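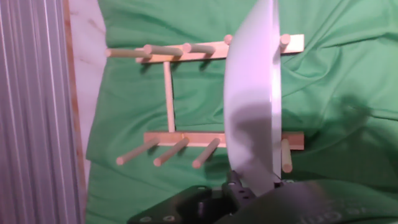 # Where the Kitchen Water Goes: Dishwashing in Three Shared Houses

Environmental Studies project report, Lalmont College
Faisal Pirzada
Turned in Monday, October 18, 2021

## How I got into this

I live in Nerken House, which has eight people, one kitchen and no dishwasher (the machine, I mean, there are plenty of us who could in theory wash dishes). Last winter we had a long argument about the water bill that started with showers, moved to laundry, and ended up at the kitchen sink, where it stayed for about two hours. One side said you should fill the sink and wash everything in it. The other side said that was gross and you should run the tap. Neither side had any numbers! So when I had to pick a topic for my independent project, I figured I'd go find some.

My question was pretty simple. How much water does a shared student house use washing dishes by hand, and does the way people wash make a difference you'd notice? I had a second question that I kind of fell into halfway through, about what happens after the washing, when everything has to dry somewhere. More on that later.

## The houses

I used three of the college's shared houses. All three have double sinks and no dishwasher, which is why I picked them.

- **Nerken House:** eight residents. Mostly juniors and seniors. We cook together four nights a week.
- **Halim House:** nine residents. Everybody cooks for themselves, at every hour of the day and night.
- **Barnik House:** eleven residents. A mix, with a big shared dinner on Sundays and a lot of instant noodles in between.

I know three houses is a small sample, and I know living in one of them isn't ideal. I tried to stay out of my own data as much as I could, but I still have to eat. I did ask my housemates not to tease me every time I turned on the faucet, and they did it anyway.

## What I did

I screwed a small inline meter onto the hot and cold supply lines under each kitchen sink, with help from the facilities office, and read them every evening for four weeks in March. That meant a bike ride to Halim and Barnik every night after dinner. It rained a lot. By the second week I had the route down to where I could do both houses and be home before my tea got cold.

Meters only tell you how much water went through the tap, so I also taped a log sheet to the cabinet above each sink. Every time someone washed dishes they were supposed to write down the time, what kind of wash it was (full sink, running tap, or a mix) and whether it was one person's dishes or a whole meal. I got more than 300 usable entries across the three houses, which was way better than I'd hoped for. The unusable ones were mostly smeared, and one whole page at Halim was used to work out somebody's share of the rent.
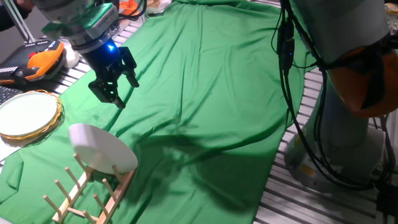 The tricky part was separating dish water from all the other kitchen water. People fill pots, rinse lettuce, make coffee. My first idea was to have everyone log those too, and that lasted a day and a half. What I ended up doing was asking each house to take drinking and cooking water from the left side of the sink, where the old filter tap is, which runs off its own line and skips the meter. It wasn't perfect. I stood in the Barnik kitchen for one Sunday dinner and watched a pasta pot get filled from the wrong tap twice. So my numbers are a bit high, and probably highest for Barnik.

## What I found

The total for all three houses over the four weeks was 2,683 gallons. Split up by house it looks like this:

| House | Residents | Gallons in four weeks |
|---|---|---|
| Nerken | 8 | 509 |
| Halim | 9 | 867 |
| Barnik | 11 | the rest, nearly half the total |

Barnik has the most people, so of course it uses the most, but it's still the highest when you divide by residents. Each person at Nerken used a little over two gallons a day. At Halim it was closer to three and a half, and at Barnik it was a bit over four. I checked that about six times because I really didn't want to be the guy who wrote a report saying his own house was the best one.

I think the biggest reason is cooking together. When we make one big meal at Nerken, there's one big pile afterward, and whoever's on dishes fills the sink once and works through it. At Halim, nine people make nine dinners, and each of them stands at a running tap with one pan and one bowl. Their log was almost all running tap, single person. Nobody there is being wasteful on purpose. If you've only got a bowl and a fork, filling a whole sink feels silly (and it would use more water than just rinsing them, I tried it).

Barnik surprised me. They wrote down more full-sink washes than Halim did, so I expected them to land in the middle. Then I looked closer at the mixed washes. A mixed wash at Barnik usually means filling one side with soapy water and then leaving the other tap running the whole time for rinsing. That's the worst of both! You pay for the full sink and then you pay for the running tap on top of it.

I timed a few of these with a bucket and a stopwatch at home. The faucet at Nerken fills my two-gallon bucket in just over a minute if you open it the way people do when they're in a hurry. A ten-minute rinse at that rate is a lot of water going past some plates that were already clean.

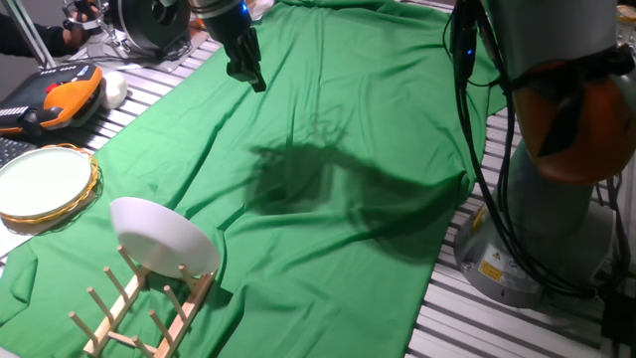

## The drying problem

I didn't plan on this section at all. But when I asked people why they washed the way they did, the answer I kept getting was about space. You can't wash a whole dinner's worth of dishes in one go if there's nowhere to put them.

Halim had one small rack for nine people, and it was always full. Somebody's clean plates from lunch would still be sitting in it at dinner, and nobody wanted to put away things that weren't theirs. So people washed one item, dried it on their shirt or a paper towel, and took it back to their room. Once you see that, the single-bowl running-tap thing makes total sense. They'd organized their whole dish life around not needing the rack.

At Nerken we've got two racks and a rule that the cook empties them before starting dinner. I can't say it's followed every time, but it's followed enough. Plates stand on edge in the back one, and cups and pans go in the front. Things that stand up dry by themselves in a couple of hours. Things that get stacked flat are still wet at breakfast, and then somebody decides they look dirty and washes them again. I saw re-washing show up in the logs at all three houses, usually as a note like "these were clean but weird."

I got curious about towels too and asked everyone how often they changed theirs. I'm not going to put the answers by house. Let's just say air drying has my full support now.

## Trying something out

In the last week I asked Halim if they'd be up for a little experiment, and they were really nice about it. I bought a second rack (secondhand) and put up a sign asking people to clear it every night at nine. I also left a plastic tub next to the sink that's small enough for one person's dishes, so nobody had to fill the big basin.

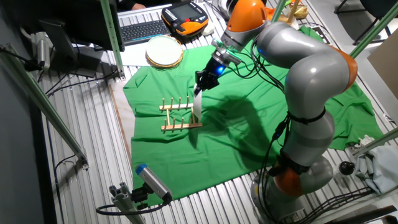

It went okay. The meter readings for that week were lower than the ones before, but two residents were away at a conference for part of it, so I don't trust the drop very much. The tub was a bigger hit than the rack. One person told me she liked that she could soak a pan in it without taking the whole sink hostage. The nine o'clock rule was ignored from the first night.

I asked Barnik to try rinsing in a second basin instead of under the tap. They did it for three days and then the Sunday dinner happened, and it was back to the old way. I get it. There were a lot of lasagna pans.

## What I'd do differently

If I did this again, I'd want to:

1. Put a meter on the hot line and the cold line separately. I joined them, so I can't say anything about heating, and hot water is probably where most of the money is.
2. Run it for a whole semester. Four weeks included midterms, and people eat differently during midterms (cereal, mostly).
3. Use a waterproof log sheet. I can't believe I taped regular paper above a sink.
4. Include a house with a dishwasher. My advisor suggested this in the first meeting and I said I'd get to it, and then I didn't.

I'd also get somebody from outside the houses to do the readings. My housemates started filling the sink very neatly whenever I walked in with my notebook, and I'm sure that pushed our number down at least a little.

## For the houses

I promised all three kitchens I'd leave them something they could use, so I made a one-page sheet that's now on each fridge. It says to wash together when you eat together, use the tub when it's just you, turn the tap off between rinses, and empty the rack before you cook. Halim kept the second rack. Barnik has asked me for a tub of their own, and I've got one to drop off this weekend along with the spare washers for their faucet, which has been dripping since before I started.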